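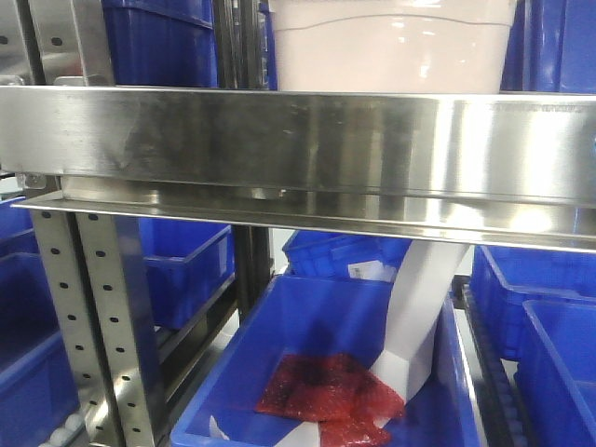 Blue bins and a red bubble-wrap pouch at the picking rack.

Pekodex is hiring 4 operators to gather picking examples at the Kennedy site. You steer the arm by hand controls, move goods between bins, and mark each try good or bad. Lollix, the learning system, is supposed to pick it up from there. We have our doubts - the last vendor promised the same with 3000 examples and we're still hiring people.

43 shares · 4 comments

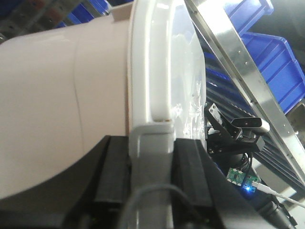 Kennedy, May 7, 2019

Clear film gets crinkled and shiny, and big smooth plastic is no joy to grip. Expect to repeat dull moves for a full shift. If you think a try was bad, mark it bad, even when the numbers look worse for it. We don't want cheerleaders.

No degree needed. Steady hands and plain written notes are. Paid training, hourly wage, no bonus per pick. Please don't send us a page about your passion for AI.

Write to Kirsten Lavoie at the Pekodex front office, job 341. Dwight Hiebert runs the tryouts.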